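Section 4: Comparing Grippers in the Simulator

You have installed Karnero, the licence server has stopped sulking, and the welcome screen has gone away. Now you can set two grippers against each other without buying either one. This section covers loading a gripper model, matching it to an arm, running the standard grasp set, and reading the results without fooling yourself.

You will need a working install (Section 2), at least one arm profile (Section 3) and a mug of something. The first asset load is slow, and staring at the progress bar has no measurable effect.

4.1 Before you start

1. Close any other program that wants the graphics card. Karnero does not share well.

2. Open Preferences, then Units, and confirm that everything is in millimetres. Gripper files exported from Filtura arrive in metres and say nothing about it. A gripper one thousandth of its proper size is very hard to find and will pass every collision test.

3. Check that port 3369 is free. The controller bridge uses it and cannot be talked into another.

Note: If you upgraded from the December build, delete the old cache folder first. The installer claims to do this.

4.2 Load the first gripper

1. From the Tools menu choose Gripper, then Load. Pick the Fahy two-finger model. It is the plainest one in the library and makes a decent baseline.

2. Set the mount frame to Wrist. If you leave it on World, the gripper will stay where it is while the arm goes off to work without it.

3. Choose Open Fully. The fingers should part and stop at their travel limits. If they pass through the palm, go back to step 2 of 4.1 and read it more slowly.

4. Switch to the wrist view and check that both fingers can be seen for their full length, with a clear gap between them. 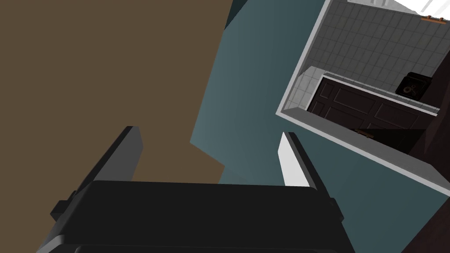 Why does the wrist view tilt when the arm moves?

The wrist camera is fixed to the last joint, so its horizon turns with the wrist. To get a level view, go to Camera, then Stabilise, and tick Display Only. Don't tick Apply to Recording unless you want your recorded views to disagree with the joint log for the rest of the project.

5. Save the set-up under a name you will recognise next week. "Test2_final_new" has been tried.

4.3 Set the contact values

Out of the box, every surface in the room has the same friction. Each gripper will then look superb, and so will whoever recommended it.

1. Open the Contact panel and choose Per Material.

2. Set finger pad friction from the maker's data sheet. If the sheet gives a range, use the low end. The high end was measured on a good day.

3. Set the closing force limit to 66 newtons for the comparison runs. Both grippers must use the same limit or the scores can't be compared.

4. Set the physics rate to 1000 steps per second. Lower rates run faster and let objects sink gently into the fingers, where they count as firmly held.

Caution: Do not change the physics rate between grippers. The software will allow it, and will print both scores side by side in a handsome table.

4.4 Move to the two-arm profile

A gripper that behaves on a single wrist may be a nuisance on a pair, usually by bumping into its twin. The two-arm profile finds this out cheaply.

1. Choose Robot, then Swap Profile, and select the Climetti two-arm base.

2. Assign the same gripper to left and right. Mixed pairs are supported but need separate calibration files, covered in Section 7.

3. Press Home. Wait for both arms to stop before touching anything else. The green light in the status bar comes on a little early, out of optimism.

4. Drive the base up to a table using the arrow keys. Leave enough room for the elbows. People remember the grippers and forget that an arm is attached to each of them.

5. Select the head view. Bring one gripper over the tabletop, open, and park the other well away from it.
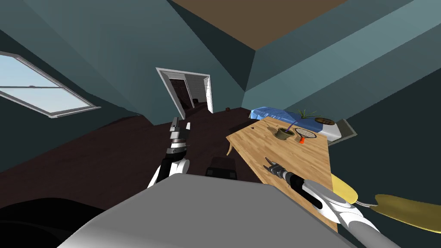
6. Lower the working gripper in steps of 5 mm until the contact readout changes, then back off one step. This is your approach height. Write it down, as Karnero forgets it on exit.

7. Raise the arm before you rotate the base. The arms do not fold themselves, and table edges are modelled very faithfully.

Note: If the arms jitter at rest, the joint damping is too low for the weight of the gripper. Raise it a little at a time. Raising it a lot cures the jitter by curing the movement.

4.5 Run the grasp set

1. Open Trials, then Standard Set. It contains 139 grasps, a mix of rigid objects, thin ones, round ones that roll off when looked at, and a few with soft leaves.

2. Tick Random Start Pose and enter a seed number. Use the same seed for each gripper.

3. Press Run and leave it alone. Moving the view during a run is harmless. Moving an object counts as an intervention and will be noted in the report in red.

4. When the run ends, export the log before loading the next gripper. Loading clears the log. There is a warning dialogue, but it appears behind the main window.

5. Load the second gripper and repeat from 4.2.

4.6 Read the results

The summary page gives one score per gripper. Ignore it for the moment and open the failure list.

Slips during lifting point to friction or force. Misses on approach are more often the fault of the camera offset, and swapping grippers won't help. Collisions with the other arm mean that the palm is too wide for the job, or that you skipped step 5 of 4.4.

If both grippers fail on the same objects, suspect the set-up. If they fail on none, suspect it more.

Caution: Simulated scores are good for ranking grippers and poor for promising anything. Keep them out of purchase orders until you have run at least a short set on the bench (Section 9).

4.7 Known faults in this release

The finger colour resets to grey after each profile swap. It does no harm.

Undo works once. After that it works on something else.

The Compare button stays greyed out until two logs with the same seed are open. If it is still greyed out after that, close the Contact panel, which holds a lock on the file for reasons of its own.

Section last revised Monday, February 19, 2018.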